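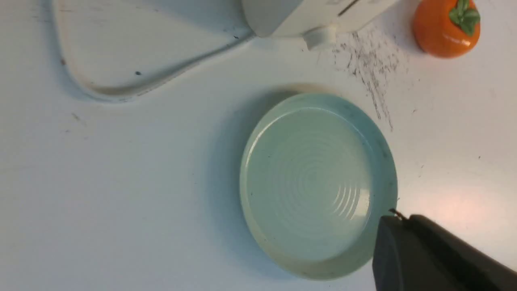

Ibsa Ambaye keeps a folder of malware samples the way other people keep a box of old postcards. He can tell you where each one came from, what it was pretending to be, and which part of it made him laugh. The one he has been talking about since August is called Flamimari, and it took up most of our conversation.

"It's a password stealer, so on paper it's the most ordinary thing in the world," he says. "But the way it hides its settings is lovely. I mean, it's criminal and I want it gone. But it's lovely."

Ambaye works on the analysis desk at Drorarden, a small security firm that looks after networks for clinics, print shops and a couple of school districts. He came to it from the help desk, where he spent years resetting passwords and cleaning up laptops. He got curious about what he was removing. "I'd run the cleaner, it would say threat removed, and I'd think, well, what threat? What was it doing in there?"

Flamimari reached one of his customers as an attachment to a fake delivery notice. The file looked like a scanned invoice. Opening it started a small script, and the script fetched an installer that put a copy of itself in the user's profile folder under the name of a printer helper. Then it did nothing for 44 minutes.

"People ask me why 44," Ambaye says. "I have no idea! Automatic test systems usually give up long before that, so any long wait would do. Maybe the author likes the number."

After the wait, it goes through the saved logins in the browser, copies the session cookies, and looks for mail programs. Everything gets packed into one archive and sent out over an ordinary encrypted web connection. On the machine itself there is very little to notice. The fan doesn't spin up, no window appears, and the printer helper sits in the startup list looking bored.

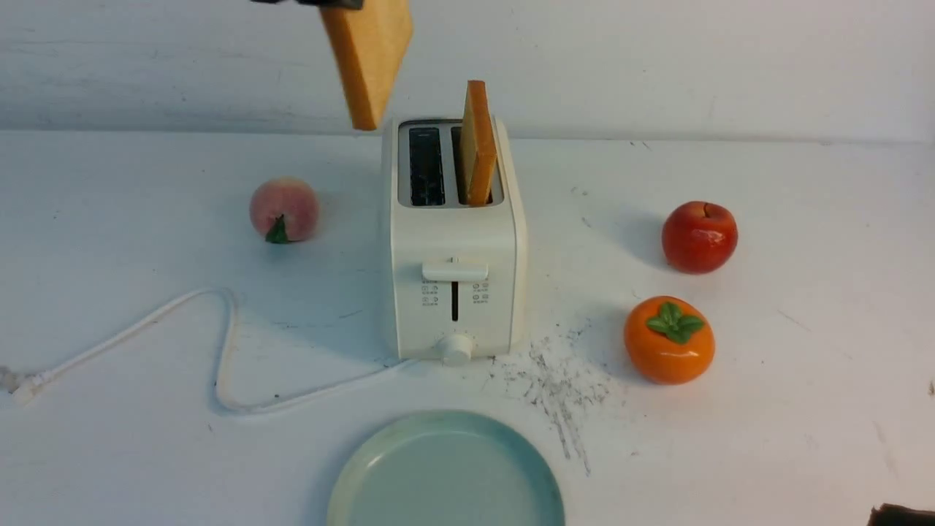

The part he finds lovely is the address list. Most stealers carry the address of their control server somewhere inside, scrambled but findable. Flamimari carries a list of 226 ordinary words and builds the address from them, picking different ones according to the date. Block one address and the next day's copy is already calling another.

"I had the word list on my second monitor for a week," he says. "I was reading it over lunch. You start seeing patterns that aren't there. Then Kiros came by and saw the one that was."

Kiros Bogale writes the tools the desk uses, including Gudeta, the in-house program that unpacks suspicious files and compares them with older ones. She joined us for the second half of the interview, carrying a laptop with the list already open.

"The order was wrong," Bogale says. "If you write a word list by hand, or you take it from a dictionary, it has a certain feel. This one had been sorted in a language that isn't English and then translated. Once I guessed that, I could work out how the picking was done, and from there you can just run the calendar forward."

She ran it forward 1000 days. The result was a plain text file of addresses the thing would try to reach, and Drorarden's customers had it in their filters by the same evening. Ambaye still sounds delighted about it. "She did that between two meetings — I'd been staring at it for a week!"

Bogale is quick to say that the week mattered. Ambaye had already stripped off three layers of packing and labeled nearly every function by hand, and Gudeta had matched a piece of the code to Zomotberg, an older downloader the desk had seen on a clinic's front desk computer. "Without his notes I'd have been looking at soup," she says.

Whether the same people are behind both, neither of them will say. Code gets sold, copied and stolen, and a shared routine for unpacking strings proves only that somebody had access to it. "I'd love to tell you it's one gang," Ambaye says. "It would make a much better story. I just can't show it."

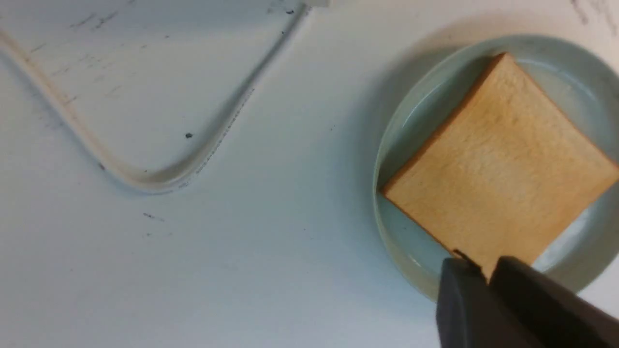

What he will talk about, at length and with his hands, is cleanup. Deleting the file is the easy bit. The stolen session cookies keep working until somebody ends those sessions, so changing a password may not lock the thief out. His routine is to take the machine off the network, sign the user out everywhere from a different computer, and only then change the passwords, starting with email. At the print shop where he first met Flamimari, there were around 8 accounts that shared one password, and he sat with the owner until every one of them had its own.

"She was great," he says. "She made a spreadsheet. Then I had to explain why we weren't going to keep the spreadsheet."

Both of them would like to see more small firms publish their notes, messy or not. Bogale is cleaning up the part of Gudeta that handles word lists so that other analysts can use it, and she wants it to read samples from older Windows versions first, as that's what half the clinics still run. Ambaye has promised to write the manual. So far it has a title page and a very long chapter on sleep timers.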